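3.2 Colored light and the sorting board

We had long wondered how much people lean on plain, ordinary light when they work at a tabletop board, and the Pindstead sessions gave us a happy chance to find out. The board is white, with its regions marked off by thin dark outlines, and two small blue pegs stand just to the left of a small outlined rectangle. Under white light the blue is easy to pick out - under magenta it takes a good deal more patience, and our 7 sorters told us so at some length! We kept the tabletop dark throughout, so that the board would stay the brightest thing in view (Figure 4).
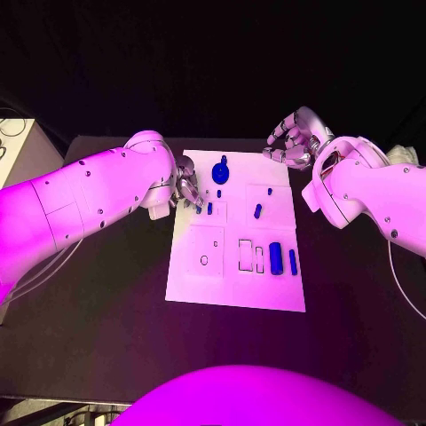 Figure 4. The board under magenta light, with two blue pegs in its upper-left section.

Waltraud Rüegg remarked, on reading an early draft, that she would have worried less about the pegs and more about the outlines, and we take up her point in Section 3.3.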